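Kistura Listening Kit for Member Associations

Kistura is a kit for associations that want to hear their members before writing the next plan. It was prepared by Danica Janevski and Braulio Robles, after two years of meetings with landcare and water groups, and it can be used by any association with local branches.

In the box: one facilitator guide, 13 question cards, a pad of answer sheets, name badges and a return envelope for each branch. The cards are printed on thick paper and you can write on them with pencil.
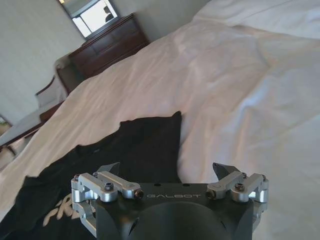
The questions are open ones, such as what the branch expects from the state office and which work should stop. A meeting with up to 40 people needs one kit. For bigger meetings we advise a second set of cards, which is sold separately.

Members who cannot come may answer by email. The form has the same questions in the same order, so the answers can be put together with the ones from the room. 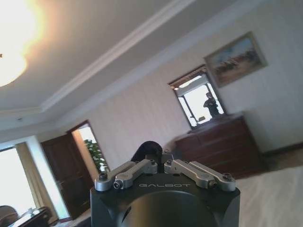 GALBOT gripper, indoors

After the meetings, the sheets are typed into the Nemgate summary file, delivered with the kit. It sorts answers by branch and by question. It does not write the plan for you, and it will not read handwriting.
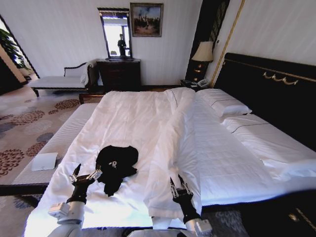
Black garment on a white duvet

Item number: 739
Languages: English and Spanish (Spanish text by Crisóforo Gallegos)
Delivery: the kits for spring meetings are sent in February
Returns: accepted if the cards are not marked
Refill pads: sold in packs of 2

For orders of several kits, please write to Gonzalo Ibarra at the Bulora office and tell him the number of branches.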